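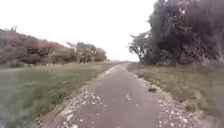

Vol. 14, No. 3

List Home | Threads | Authors | Search Archive | Next in Thread

Subject: Re: [coach-ops] Deadhead miles on one-way charters
From: Eero Heinonen

Shahzad Talpur wrote:

> We quote the Narora to Briverico run as a one-way. The customer pays
> for the loaded miles and a flat return fee. The return fee was set when
> we had only the small vans. For the larger coach it no longer covers
> the fuel, and the driver's hours on the way back are not in it at all.
> Do other operators charge full rate both ways, or a share of it? Also,
> where do you start the clock: at the yard or at the pickup?

We start the clock at the yard. The driver signs for the vehicle there, the odometer is read there, and both numbers go on the trip sheet. Starting at the pickup looks better on a quote but leaves the first leg unpaid, and on early departures that leg can be longer than you expect.

On the return fee, we dropped the flat amount in March. The quote now has three lines:

1. Loaded miles at the full vehicle rate.
2. Empty miles at 72 percent of that rate.
3. Driver time, yard to yard, billed by the hour with a minimum.

The empty rate is lower only because fuel use is lower and there is less cleaning. Tires, insurance and depreciation run the same with or without passengers. If you work it out from your own fuel logs you may land on a different percentage. Do it per vehicle class. One figure for the whole fleet will overcharge the vans and undercharge the coach, and I suspect that is your present trouble.

For trips under 140 miles one way we don't split the lines. The customer gets a single round-trip price and the desk saves the arguing. Over 525 miles we add a rest night for the driver, whether or not the group needs the vehicle the next day. That goes in the quote as its own line with the hotel shown at cost.

Two points on paperwork. First, write the return mileage on the quote before the customer signs. We had a dispute with a tour desk at Qureshi over a wedding party that moved its drop-off after booking, and the only thing that settled it was the mileage printed next to the signature. Second, if you sell the return leg to someone else, decide beforehand who gets the benefit. Our terms say a resold return reduces the first customer's empty charge by half. Before we wrote that down, it was settled differently by whoever picked up the phone.

We keep all this in Grilar, using a custom field for empty miles. The field does not carry over when you copy a booking. It resets to zero and gives no warning, so check it on every repeat job. The export also cuts off at 1000 rows, so run it by month if you want a full year.

I can send the rate sheet off list. It is a plain spreadsheet and the formulas are not locked.

Eero

Comments

coachdesk_r: Same field reset here. We made it required and that stopped it, although the desk complains.

Shahzad Talpur: Thanks, please send the sheet. Does the hourly minimum apply to the vans as well?

Eero Heinonen: Yes, same minimum for all classes. Sheet sent.

mpt_fleet: We charge full rate both ways and have lost some work over it, mostly school groups. Would like to see the sheet too.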